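Week 7: when the arm lets go (Cadwaladr lab notes)

Right, as promised, the glassware fault. Last October our Clerker cell dropped a stirring rod in the middle of a run, and I want you to see why the log looked perfectly happy about it. The setup is the one you'll use yourselves: black cloth, white rack, small beaker, two-finger gripper.
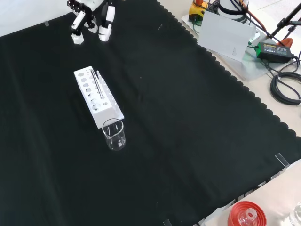
What went wrong

The gripper reports "held" once the fingers stop closing. Fine on a test tube! On a thin rod the fingers can stall against each other, and the flag comes up just the same. Ours ran for 107 seconds like that (I've been through all 1,371 lines of the log, so you needn't).

Stirring is the bit to watch, with the rod upright and its lower end down inside the beaker.
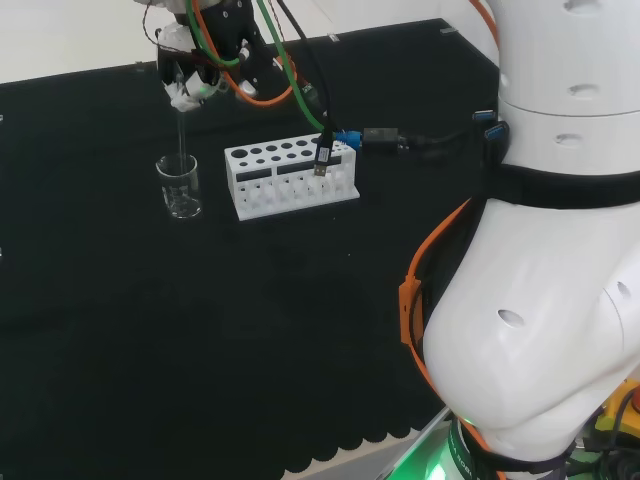 A slip of 2 mm at the fingers is a lot more at the tip, and then you've got glass on glass. So check the finger gap as well as the flag, and if they disagree, stop the arm before you reach in. Goggles on, please. Eleri James has the dustpan and the spare rods.

Before next time, read the Lonbridge sheet on stall detection.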